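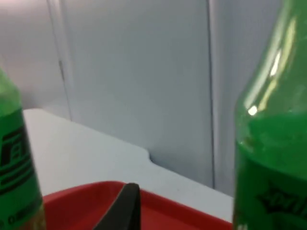

Serving Helpers Wanted for the Tasting Table at Ollum

Gollevon is looking for 6 friendly people to help us look after the drinks at our tasting afternoons in the Ollum building. If you like setting out a nice table and making visitors feel welcome – and you don't mind carrying bottles back and forth a good deal – we would love to hear from you.

The work is simple, but we do care how it is done. You will put bottles out on the red tray, keep the white tabletop wiped down, pour small cups for our guests and clear up once they have moved on. We mostly serve soft drinks, and people come to compare them, talk about them and sometimes argue over them, so a little patience and a good sense of humor will take you a long way.
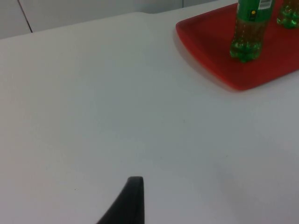

We like to leave plenty of open table in front of the tray so guests have somewhere to set their cups and fill in their tasting cards. Bottles stay standing on the tray between pours, and spills get wiped up right away. You'll pick up our other little habits quickly, and there is always someone from the Koval kitchen close by if you get stuck.

Each helper signs up for 9 afternoons, and every shift lasts four hours, with a proper break in the middle and a sandwich from the kitchen. Pay is 13 dollars an hour. We expect up to 40 guests at the busier tastings, so please be comfortable on your feet and happy to chat with people you have never met before.

No experience is needed. Several of our helpers from July had never served a drink outside their own homes, and they did just fine – two of them have already asked to come back.

To apply, write us a short note telling us a bit about yourself and which afternoons suit you best. Leave it at the Ireo desk on the ground floor by 2019-08-01. We will answer every note we get.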